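Skarell Toy Library: Progress Report to the Matheson Community Fund
8 August 2026
Prepared by Liudmyla Kostiuk, Program Manager

1. Membership and borrowing

The library opened to families in March. Membership now stands at 108 households, against a first-year target of 100. Borrowing at the Janudau branch has been steady. Use of the Handudano branch remains below what was planned, and opening hours there have been moved to the afternoon.

2. Sorting and storage

Donated toys are sorted by colour and size before they are catalogued. Staff are revising the catalogue labels so that small items can be returned to the correct set. 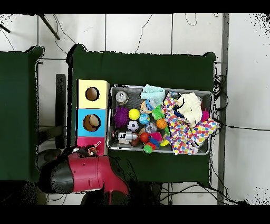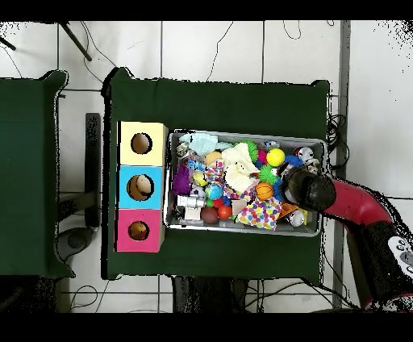 Yellow, blue and pink boxes on a green-covered table.

3. Staffing and training

Both part-time positions have been filled. All staff have completed child safety training, and first aid certificates are current. One further training session, on toy cleaning and repair, was postponed and will be held next quarter.

4. Budget

Spending is within the approved amount. Shelving at Janudau cost more than estimated, and the difference was met from the printing allocation. The Fund's approval is sought to carry the unspent travel allocation forward.

5. Next period

The library will extend loans from 3 weeks to 24 days on a trial basis and survey member families on the change.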